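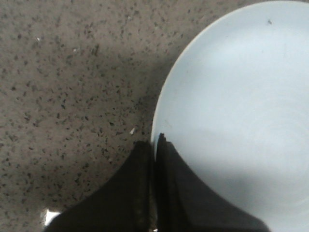 Adalberto Nogueira writes that his dinner plates come out of the dishwasher with a white film that rubs off under a thumb and is back after the next cycle, and asks whether the water at Brutholm has changed since February.

The supply has changed. Brutholm was moved from the Swanepoel reservoir to the Larnivo bore field in February, and bore water carries more dissolved calcium and magnesium. Hardness at the Brutholm sampling tap is now 300 milligrams per litre, expressed as calcium carbonate. The change applies to all 3,577 connections on the eastern main. Properties west of the rail line are still on reservoir water and need take no action.

Film on crockery has two common causes. The first is scale, left behind when hard water dries on a surface. Scale dissolves in white vinegar. The second is etching, a permanent loss of surface from glass or glaze, usually associated with soft water, high temperatures and too much detergent. Etching does not respond to vinegar. To tell them apart, wet a cloth with vinegar, hold it against the mark for 2 minutes, rinse and dry. A mark that rubs off under a thumb is almost certainly scale.

Most dishwashers with a built-in softener leave the factory set for moderate water. Check the manual for the hardness setting and raise it to match the figure given earlier. Some manuals use German degrees; divide milligrams per litre by 17.8 to convert. Fill the salt reservoir with coarse dishwasher salt only. Table salt contains anti-caking agents that can clog the resin. Machines without a softener will do better with a higher rinse aid setting and a detergent labelled for hard water.

Kettles and shower heads can be descaled with citric acid. Do not use vinegar or citric acid on marble or limestone benchtops.

Helora will publish the next hardness results once the second bore is commissioned. Storage at the new site is 2,000 kilolitres, and readings may vary slightly while the tank is being filled. Residents who want their own tap tested can collect a sample bottle from the Helora front counter and return it filled, with the street address written on the label.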